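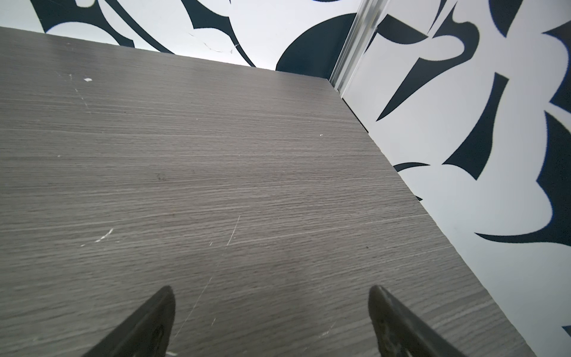 You only need a drill for one afternoon a year, a member told me on my first visit to the Cedasstead Tool Library, so why on earth would you want to own one for the other 364 days? I had no answer. I own three drills, two of them dead, and I drove home thinking about the closet they live in.

I've since become a bit of a pest about tool libraries. If you haven't used one, it works the way you'd hope. You pay a yearly fee (35 dollars in Cedasstead), you get a card, and you walk out with a tile saw. Or a post-hole digger, or a stud finder, or the long pole thing for changing bulbs on a two-story stairwell, which I had been borrowing a neighbor's ladder to do, badly, for years. A week later you bring it back and take something else.

The Cedasstead shelves hold close to 2000 items now, and browsing them is a joy. The first thing I fell for was a brace and bit, the old hand-cranked kind, with a wooden knob worn smooth. I took it home on a Wednesday and put far more holes in a scrap of pine than the project called for. I have since borrowed a belt sander, a cane-weaving kit, a pipe wrench as long as my arm and a little brass oil can that I was truly sorry to give back.

The humble stuff goes out the most

I had expected the big machines to be the stars, and on sunny weekends the pressure washer does have a waiting list. But look through the checkout log and it's page after page of hand tools: screwdrivers, levels, clamps, hex keys, putty knives. Lots of members have just moved into a first apartment with a bed in a flat box and nothing to put it together with. Some are in their sixties and picking up a tool for the first time, and loving it.

Screwdrivers are a good place to start if that's you. Get the right size tip before you worry about anything else. It should fill the slot or the cross completely, with no rattle when you wiggle it. Push in harder than you think you need to, turn slowly, and if the tip starts to climb out, stop and go up a size. Most of the chewed-up screws I've met in old furniture came from somebody making do with the one driver in the kitchen drawer. I know because I was that somebody - my kitchen cabinets still show it.

And put your screws in something! A tray, a jar lid, a muffin tin. I lost a hinge screw down a floor vent in August and it's still there. 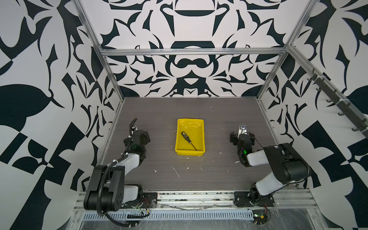 Learning nights

The other half of the fun is the classes. Anness, two towns over, runs its tool library out of a former shoe store and teaches something most weeks: sharpening, patching drywall, fixing a lamp, hanging a door that closes. I went for the sharpening and came home with a chisel that would shave the hair off my arm. The fee was next to nothing and there was pie.

What I like best is how relaxed it all is. People ask the basic questions out loud. At the lamp class half the room admitted they'd been afraid of the plug since childhood, and by nine o'clock we had a row of lamps glowing on the bench and everyone was taking pictures of them like proud parents.

If there isn't one near you

Ask at your regular library first. A growing number keep a shelf of tools behind the desk and don't shout about it. Failing that, start small. The Anness collection began as a box of duplicates shared along one street, with a sign-out sheet taped inside the lid. Put your name on your things, agree on how long a loan lasts, and wipe everything down before it goes back.

My own contribution was the one drill that still runs. It has been out on loan nearly every weekend since, and last month I had to wait my turn to borrow it.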